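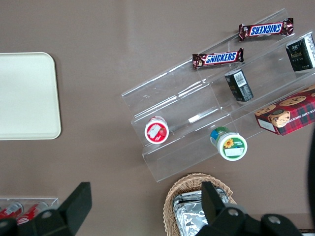
3.2 Display height and the choice of small snacks

The second part of the study concerns the place of the product on the counter. Earlier work on shop shelves has mostly looked at large supermarkets, where the shopper walks along an aisle and the shelf is taller than the person. The counter of a small shop is a different situation. The customer stands still, often with money or a phone already in the hand, and looks down at the goods from a short distance. For this reason we did not want to take over the usual division into eye level, hand level and floor level, and we use instead the simple terms upper, middle and lower step.

The observations were made in 16 small shops in the town of Hurnness and in the neighboring district of Flandel. All shops sold newspapers, drinks and packed sweets, and all had a single cash desk. Shops with a self-service till were left out, for the reason that the waiting time in them is of another kind. The owners agreed to keep the same prices during the whole period and not to put any discount sign on the counter. Two owners asked to see the plan of the study before they agreed, and their remarks led us to shorten the period of observation in December, when the counter space is needed for seasonal goods.

In each shop the snacks were offered on a stepped stand beside the cash desk. Stands of this type are common in the region and most shops already had one. Figure 4 shows chocolate bars on a clear stand with three steps. The clear material has some importance for our question. With a closed cardboard box the customer sees mainly the box, and the printing on it can have its own effect on the choice. A clear stand brings less color and less text of its own, so that the wrapper of the product remains the main signal.

Figure 4. Snickers bars on a clear three-step counter stand.

The position of the products was changed every week according to a fixed plan. A product that was on the upper step in the first week moved to the middle step in the second and to the lower step in the third, and then the order began again. The shop staff were asked to refill the stand from the back, but they did not always follow this in busy hours. We decided not to correct them, because a strict control would have made the situation less natural.

In total, 579 purchases from the stands were recorded. For each purchase we noted the step, the type of product, and whether the customer was alone or in company. Age was not recorded. We had planned to estimate it at first, but in the trial week two observers in the same shop gave very different estimates, and the item was removed from the form. The forms were entered in Prorkura, the database which our department uses for field data, and checked a second time against the paper copies.

Of the purchases made by customers in company, 64 were made after the other person had pointed to a product or named it. These cases are treated separately in Section 3.4. It is not clear to us if such a choice should be counted as a choice of the buyer at all, and the literature gives little help on this point.

A further difficulty was the return of products. In 40 cases the customer took a bar from the stand and put it back before paying, sometimes on another step. The Tang form, on which our own form is based, has no field for such behavior. We added one after the first week, and therefore the first week is not included in the analysis of returns. Where a returned bar stayed on the wrong step and was later bought by another person, the purchase was assigned to the step from which it was finally taken.

The direction of the wrapper was not controlled. On a busy counter the bars are turned by many hands, and the name on the wrapper can be easy to read or upside down for the customer. We think that this has a smaller influence for well-known brands, which are recognized by color, than for new products. Our data do not permit a test of this idea, and it would need a separate study in which the direction is fixed by the researcher and the step is held constant.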